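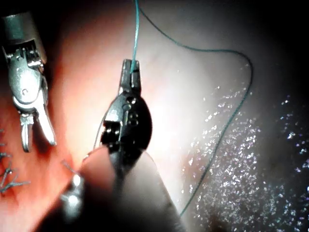

What did the suturing group change this round?

Only the training data. Same policy network as January, but Etenesh Negussie threw out every demo where the thread went slack for more than 2 seconds, which left 3883 clips. Median position error on held-out clips fell about 16 percent. Worst cases still bad – mostly long loops, where the model looses the thread against shiny tissue. Henok Ayele is relabeling those now, 7 sets to go. All of this is offline scoring, no closed-loop runs yet. Write-up is on the Pinstead page, comments to Nerea Campos before the draft goes out. Code release to folow.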